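Keeping a Shared Kitchen in Order: An Interview with the Household Services Manager at Clendover

Residents' Information, 31st January

The shared kitchen on the ground floor of Clendover serves three households and is used for most of the day. Responsibility for its equipment rests with the household services manager, who has held the post for eight years and who agreed to speak to this bulletin about the care of bowls, plates and pans, and about the arrangements for clearing the large table at the end of a session.

The manager began with the table itself. Under the present arrangements, everything that has been used is brought to it before anything is washed or returned to a cupboard. "People are inclined to put things away one at a time, as they finish with them," the manager said. "That suits the person doing it, but the next person finds a lid in one cupboard and its pan in another. If it all comes to the table first, we can see what we have." The practice was adopted from Batham, the sister house, where it had been in use for some time.

Asked whether this did not simply make for a crowded table, the manager agreed that it did, for a while. "It looks worse before it looks better. I would ask residents to be patient with that. A table covered in bowls at three in the afternoon is usually a table that will be clear by half past."

Much of the conversation concerned metal mixing bowls, on which the manager holds firm views. Residents are asked to dry them by hand as soon as they have been washed. "Water left in the bottom of a steel bowl leaves a mark, and the mark is then scrubbed with something too rough, and after a year of that the inside is dull. A cloth and half a minute will prevent it." Large bowls may be laid on their side on a folded cloth while the smaller things are dealt with, provided that they are well away from the edge of the table.

Plates are treated in the same way, although the manager drew a distinction between those used for serving and those used in the preparation of food. Metal plates should not be cut upon. "We have had knives used on them, and I can show you the result. A board is kept beside the sink for that purpose and there is no reason not to reach for it."

On the subject of pans, the manager was more cautious. The kitchen's written guidance, last revised in June, asks that coated pans be allowed to cool before they are washed and that metal utensils be kept out of them altogether. The guidance runs to two pages. "I know that two pages is a good deal to read about saucepans," the manager said. "The second page is mostly about the oven."

Cupboard space remains the principal difficulty. The low unit supplied by Eichhorn was intended for plates and has never comfortably held the larger bowls, which are at present nested by size on its upper shelf. Each has to be lifted out to reach the one beneath, and residents in a hurry tend to replace them in the wrong order. A deeper unit from Jundex has been considered, but it would extend 22 centimetres further into the room and would narrow the way to the back door. No decision has been taken. "I should like to see the shelf moved before we buy anything," the manager said. "We may find that we own too many bowls."

The question of cloths was raised by several residents before the interview, and was put to the manager directly. Cloths used for drying are to be kept apart from those used for wiping down, and both are to be washed at the end of the day. Neither should be left in a heap on the table overnight. The manager acknowledged that this last point was not always observed — "by me as much as by anyone" — and undertook to have a second rail fitted beside the window.

Opened packets of dry food should be sealed and returned to the shelf before the washing-up begins, and should not share the table with wet crockery for longer than is necessary.

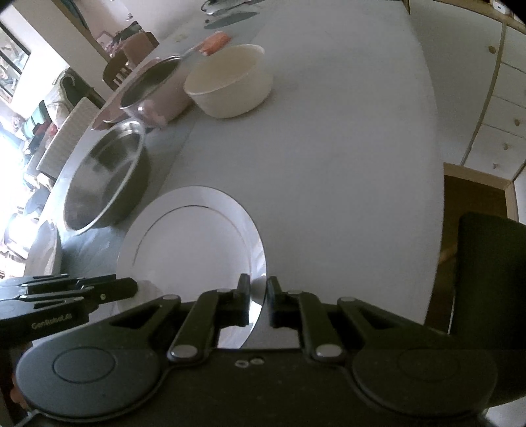 A resident who read this account before publication replied that the nesting of the bowls was the real trouble, and that she would gladly give up two of the large ones if it meant reaching the small one without emptying the shelf. She asked in addition that the rail be fitted low enough for the children to use.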